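Home | Reviews | Furniture | Lighting | Contact

Droltano Kadden wall panel review

Da-eun Kong
Mar 4, 2023
20 comments | 100 shares

Droltano wants 199 for the Kadden, a flat panel meant to hide cables and calm down a busy wall. The box promises fitting in "minutes". Mine took most of an evening – and I own a decent drill.

The brackets are the weak point. They flex when you tighten them, and the sheet of instructions skips the bit where you find out whether it's level. I had to take it down twice.

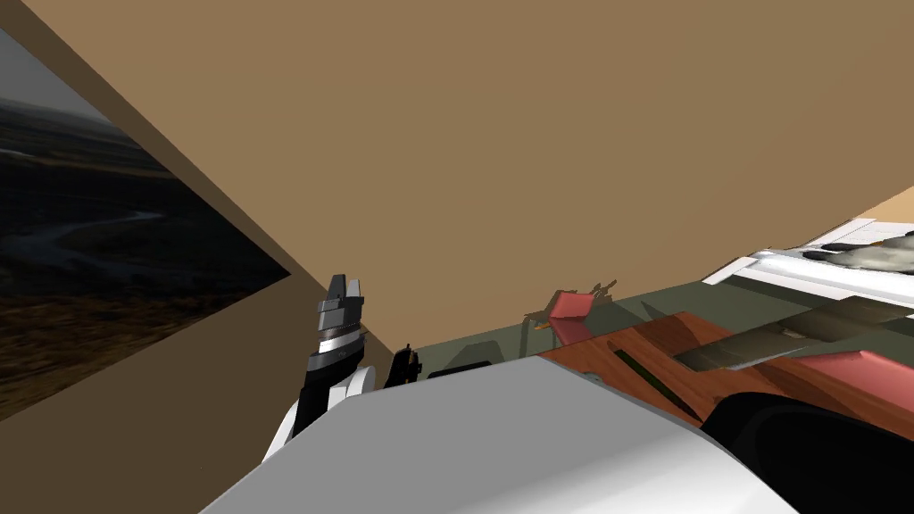 Plain matt tan beside a landscape picture.

Does it hide cables? Up to a point. Thick plugs still push the lower edge out, and Droltano's claim that it softens echo did nothing I could hear. The Grorgate costs less and has proper metal fixings. I'd wait for a sale, or just buy cable clips.

Related
Grorgate panel: six months on
Do you need a cable box?
Shelf brackets compared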